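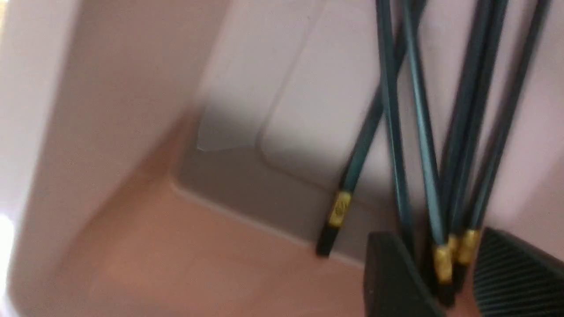 I'd been trying to get Bhupendra Sachdeva on the phone since September, and when we finally talked he was eating lunch and apologized twice for the chewing. He runs the manipulation work at Stekov, a small lab that has spent the past year on a method they call Grellura (named after a street, he told me, and a street he doesn't even like).

I asked him to explain it the way he'd explain it to his neighbor. "My neighbor thinks I build vacuum cleaners," he said. Fair enough! But he gave it a go.

Most robots that learn from people learn from whole demonstrations, start to finish. Somebody guides the arm through a job and the software tries to copy the entire thing. Grellura chops each demonstration up at the moments when the fingers touch something or let go, and then it trains hardest on the short stretch leading into each touch. "Moving through open air is easy," Bhupendra said. "We were spending most of our training on the easy part. I looked at the numbers one night and felt a bit sick."

They collected 803 demonstrations, and he did 200 of them himself, mostly because he's picky about how people approach a pile. Thin things are what he cares about: pencils, chopsticks, anything long and skinny that rolls or crosses over its neighbor when you bump it. I said that sounded like a pretty narrow thing to care about, and he laughed for a good while. 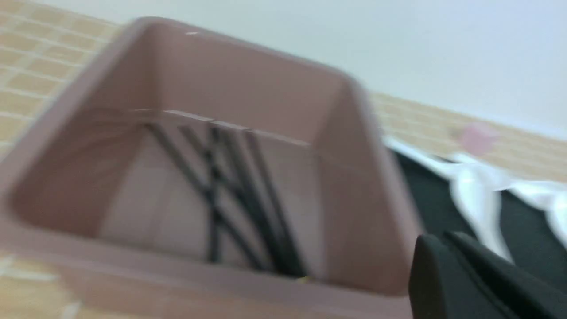
"Put one stick on a table and every lab in the country can pick it up," he said. "Put a few in a box so they cross, and now which one is on top? The wrist camera is moving, so it's blurry. The box wall is in your way. You go for one and you bring along its friend." He told me the older version of their software would hover over a pile like that and dither, drifting left, drifting right, until the time limit ran out.

So did chopping up the demonstrations fix it? Partly. On their crossed-stick test the new version failed 18 times in 200 tries, and the version trained on whole demonstrations failed more than twice as often. Bhupendra was quick to say the test was their own, with their own boxes, and that he'd love for another group to run it. A team at Pirkodley has asked for the data, and he's sending it as soon as his colleague Rana finishes cleaning up the labels.

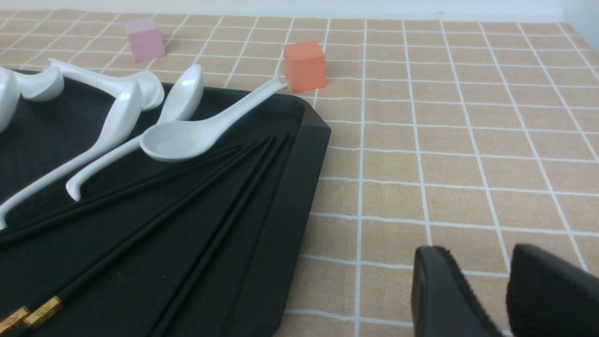 What still gives the robot trouble?

Dark objects on dark surfaces, mostly, where the only clue to an edge is a little highlight. Bhupendra says the software often gets the angle right and the depth wrong, so the fingers close just above the thing they wanted.

He has 8 ideas for that, by his own count, and he thinks two of them are any good. One is to let the arm brush the surface on purpose and feel its way in. "That's what I do when I'm looking for my glasses," he said. The other he wouldn't tell me, and I did ask more than once. Then his lunch was gone and the robot was free, and he wanted to get back to it.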